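Sistusow Community Pantry: Frequently Asked Questions

Who can use the pantry?
Anyone living in Sistusow or Cirkmont. You don't need a health care card or a referral. We ask for your postcode and the number of people in your household, and that's all we write down.

When are you open?
Mornings from 9 until noon, in the hall on Sarmiento Street. The side door has a ramp. Over winter we close early if the heating fails, and a notice goes up on the gate.

What can I donate?
Tinned fish, rice, pasta, long-life milk, cereal, nappies, toothpaste and pet food. Check the use-by date first. We can't take home-cooked meals, opened packets or alcohol.

Do you take backyard fruit and veg?
Yes, as long as it's clean and you'd eat it yourself. Lemons and silverbeet go quickly. Please don't bring chokos by the boot load.

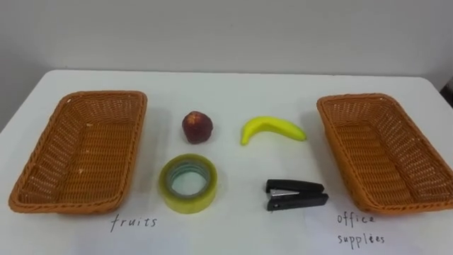 Yuzuki Hirose wrote in to ask whether eggs from backyard chooks are all right too. Unfortunately they aren't. We can only hand out eggs that have been stamped by a registered producer, so give yours to the neighbours.

How much can I take?
Each household has 90 points a month. Most tins are 2 points and a bag of rice is five. Bread and fresh produce cost nothing. Points don't roll over, but if you've run short, speak to Pacita Dagdag at the desk.

Can somebody collect for me?
Yes. Send them with a signed note and your household number. A text message shown on a phone is fine.

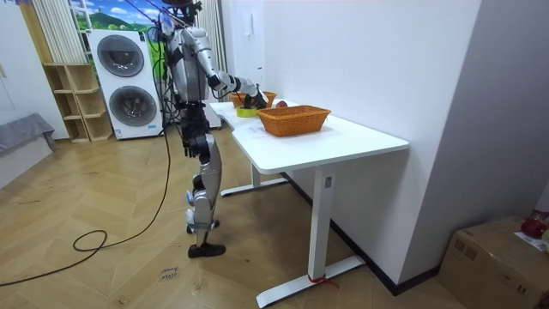
Do you deliver?
Only within Sistusow, and only to people who can't get to the hall. Ring before 10 am. The Cirkmont run stopped in June when we lost the use of the van.

Are cash donations tax deductible?
Yes, if they are $2 or more. Receipts are emailed. Last year's appeal raised $1,000, and $800 of that went on a second-hand chest freezer.

Can I bring my own bags?
Please do. We have a few boxes but they run out by mid-morning.

Who do I contact with a complaint?
Oldřich Sokol, by letter to the hall or through the form on the contact page. He replies to everything in writing.

Page last updated 24th June.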